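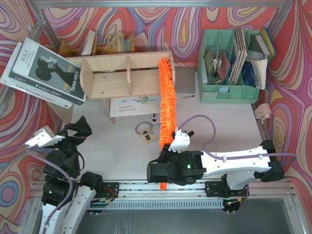

Tiempo de lectura: 8 minutos

Llegué a casa de Wanda Kurek con media hora de retraso y con los zapatos perdidos de barro, porque el camino de Wevdale sigue sin asfaltar a partir del puente y yo, que soy de ciudad, me empeñé en hacerlo a pie. Me abrió la puerta, me miró los pies y me dijo: «Déjalos ahí, que ya se secarán. ¿Café o infusión?». Así empezó una conversación que yo había calculado en una hora y que se alargó hasta que ya no se veía nada por la ventana.

Wanda restaura papeles pintados. De los antiguos, de los que se imprimían con planchas de madera, color a color, y también de los que llegaron después con los cilindros. Tiene el taller en la parte de atrás de la casa, un cuarto largo que fue vaquería, y lo primero que notas al entrar es el olor a engrudo. A ella le hace gracia que la gente lo comente. «Yo ya no lo huelo. Mi hermana dice que huelo yo, que es peor».

Le pregunto cómo se llega a un oficio así y se ríe. Estudió encuadernación, dice, y se aburría muchísimo. «Me gustaba el papel, pero los libros me daban un poco igual. Leerlos sí, eh, pero coserlos... Y entonces me llamaron para echar una mano en una casa de Pladville, tres semanas, a despegar papel de un comedor. Me quedé once meses».

El comedor de Pladville sale varias veces durante la tarde. Había ocho capas de papel, una encima de otra, y la más antigua llevaba en el reverso una fecha escrita a lápiz por el empapelador: 1881. Wanda guarda una foto de esa esquina en la cartera, entre el carné y la tarjeta del supermercado. Me la enseña con un orgullo que otros reservan para los nietos.

«Es que te encuentras de todo», me cuenta. «Sumas, dibujos, la lista de la compra. Una vez, una queja larguísima del empapelador sobre el dueño, que no le quería pagar la escalera. Yo eso no lo limpio jamás. Lo fotografío, lo dejo donde estaba y lo vuelvo a tapar. Que lo encuentre el siguiente».

¿Y cómo se despega una capa sin llevarse la de abajo? Aquí Wanda se pone seria por primera vez y aparta la taza. Depende de la cola, depende de la humedad de la pared y depende, sobre todo, de la prisa que tenga el cliente. Ella trabaja con compresas apenas húmedas y una espátula de hueso que se hizo limar a medida. «El vapor va muy bien para quitar papel que vas a tirar. Para lo demás me da miedo. Los pigmentos al temple se te van en un suspiro, te quedas con una mancha marrón y a ver cómo lo explicas».

Me deja probar con un retal sin valor. Lo rompo. «Todo el mundo lo rompe», dice, y me da otro, y rompo el otro también. Al tercero consigo levantar un trocito del tamaño de una uña y me siento absurdamente feliz, lo confieso.

A media tarde aparece Urho Aaltonen, su socio desde hace años, cargado con un rollo bajo el brazo y una bolsa de mandarinas. Urho se ocupa de las reproducciones: cuando falta un trozo y no hay de dónde sacarlo, talla la plancha nueva y lo imprime. Habla poco y muy bajito, y casi siempre para llevarle la contraria a Wanda. Discuten, por ejemplo, por los años setenta.

Y es que hay tema. Wanda está convencida de que los papeles de los sesenta y setenta, los de ondas, remolinos y naranjas imposibles, se van a perder antes que los del siglo XIX. «La gente los arranca sin pensar. Heredan el piso de la tía, ven aquel pasillo morado y lo primero que hacen es pedir una rasqueta. Lo entiendo, ¿eh? Yo crecí con un dormitorio que mareaba. Pero queda poquísimo bien conservado, y dentro de nada habrá que ir a buscarlo con lupa».

Urho pela una mandarina y opina que algunos están muy bien arrancados. «Había cosas feas», dice. «También había cosas feas en tu comedor», contesta ella. Y ahí se quedan los dos un rato, tan tranquilos, mientras yo intento averiguar si se han enfadado. (No. Luego me explicaron que tienen esta misma conversación desde que se conocen.)

El problema técnico, me aclara Wanda cuando vuelve al hilo, es que muchos de esos papeles son vinílicos, y el vinilo envejece a su manera: se encoge, se abre por las juntas y suelta el soporte. Las compresas no sirven de nada porque el agua no entra. Hay tintas, además, que aguantan una barbaridad a oscuras y palidecen en cuanto les da el sol. «Mueves un armario y detrás tienes el color verdadero, chillón, precioso. El resto de la pared parece sopa. Y el cliente me pregunta cuál de los dos es el bueno. Pues los dos, hijo, los dos».

Ahora mismo tienen entre manos el salón de baile del hotel Vachon, cerrado desde hace tiempo y comprado por una pareja que quiere reabrirlo en julio. Wanda levanta las cejas al decir julio. Son paredes altísimas, con goteras viejas en un lateral y un motivo de helechos que se repite con una pequeña trampa: cada tantas tiras, el dibujo está puesto del revés. Ella tardó días en verlo. Urho cree que fue un error del empapelador; Wanda prefiere pensar que fue una broma. «O que le debían la escalera», añade, y se ríe sola.

Le pido un consejo para quien tenga en casa un papel antiguo y no sepa qué hacer con él. Que no lo pinte encima, responde enseguida. Que no use cinta adhesiva, por lo que más quiera. Que guarde un trozo grande, plano, en una carpeta, aunque vaya a tirar el resto, y que apunte detrás de qué habitación salió. «Con eso ya me haces feliz. Un trozo con la repetición entera del dibujo, y el nombre de la calle. Tengo más de tres cajones llenos de muestras preciosas que no sé de dónde vienen, y me da una rabia...».

¿Y en su casa, qué tiene en las paredes? Se lo pregunto ya en la puerta, peleándome con los cordones. Wanda mira a Urho, Urho mira las mandarinas. «Pintura blanca», reconoce ella. «Mate. Cuando llego a casa no quiero ver ni una junta».

Mis zapatos, por cierto, no se habían secado.

Contacto | © Jasoter, todos los derechos reservados | Volver arriba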